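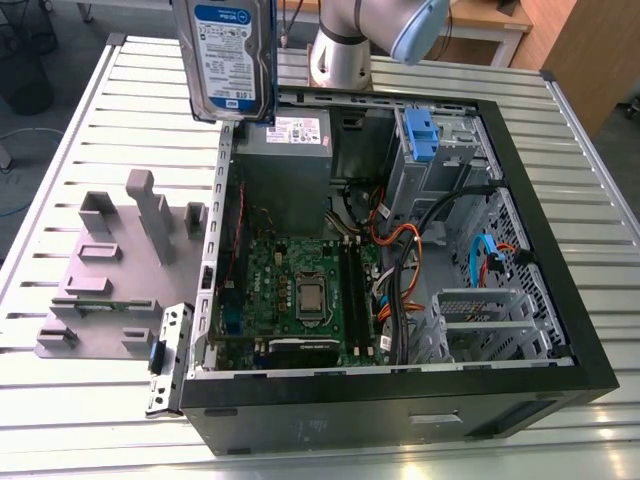 Open tower on its side, 1.0TB drive up above it.

21 March 2019

Still on the Cornau river gauge data, and still finding new ways for it to be wrong! I spent the whole morning on the old Drunberg folders (the ones with the spaces in the names, of course) and got through file 203 before lunch. Most of them open fine. The trouble is the water level column, which is in feet up to some point and then in meters, with no note anywhere to say when somebody changed it. I only caught it when the river seemed to drop overnight to something you could step across.

I wrote a little check that flags any jump bigger than 2 between readings. It's a dumb check but it found the switch right away, plus a bunch of spikes that look like ice or a branch on the float. I'm leaving the spikes in for now and just marking them.

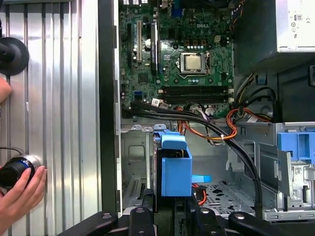 DELL board with the processor uncovered and four empty memory slots.

The Masilela sheets are much nicer to work with. Whoever filled those in had lovely handwriting and wrote the weather in the margin, so I've been typing that in too, even though it slows me down. "Wind, mud, gauge leaning" is my favorite so far. If the gauge was leaning I need to find out when it got straightened, and that could be a long hunt.
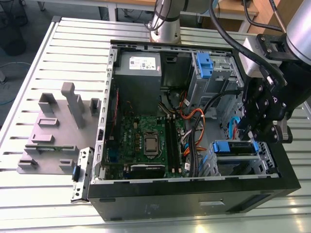

Which time do we keep when the logger and the paper sheet disagree?
The paper one, as long as the sheet is signed. Put the logger time in the notes column and don't delete it.

I tried that rule on a batch of 1000 readings from Brurkell and the plot came out a lot smoother. There are still 5 sheets with no signature. I put them in the blue folder and I'm not touching them until we've talked it over.
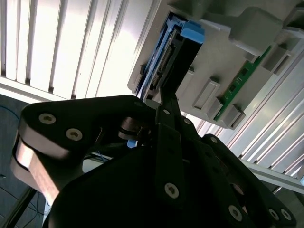 To do before April

Finish converting feet to meters for Drunberg and keep a copy of the originals with the old column names.
Look through the Masilela site notes for any mention of the gauge being reset.
Ask if Brurkell logged in summer time or standard time. I've been assuming standard!
More pencils.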